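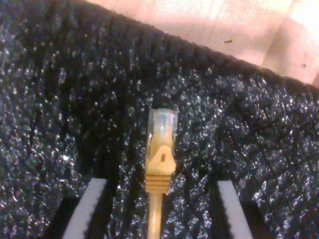
My house rules for teaching an arm to handle patch cables started as a sticky note in our shop in Stodolham, and they've grown a bit! Rule one is about where the fingers stop before they close. I want them open on either side of the cord, down below the ribbed part of the boot, with neither one touching the cable yet, and I want to see a gap on both sides before I say go. If one finger is already leaning on the cord, back off and line it up again. Don't just squeeze and hope (I did that for most of February).

Rule two: close on the boot, never on the clear plug. The plug is the part that has to fit the port, and it's slick, so teeth don't hold it well anyway. The ribs give you something to bite on. Close slowly, wait 3 seconds, then move.
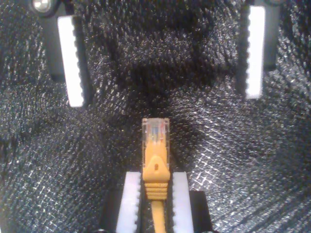

Pads on both sides of the ribs, plug pointing up and clear of the teeth.

Rule three is for two-arm setups. Park the second gripper wide open and keep it back until the first one has a good hold. We run Vino for the motion side, and I put a 25 mm keep-out zone around the plug in there, which the second arm can only enter on a separate command.

Last one, write down every try, bad ones too. Our Dixit log is up to 2,379 entries and 508 of those are marked as slips, and those are the ones I go back and read. Note the cable type, the grip height and who was at the stop button. Somebody always has a hand on the stop button, even at the end of a long Thursday. The Illavitz crew uses the same sheet, so please keep the column names as they are.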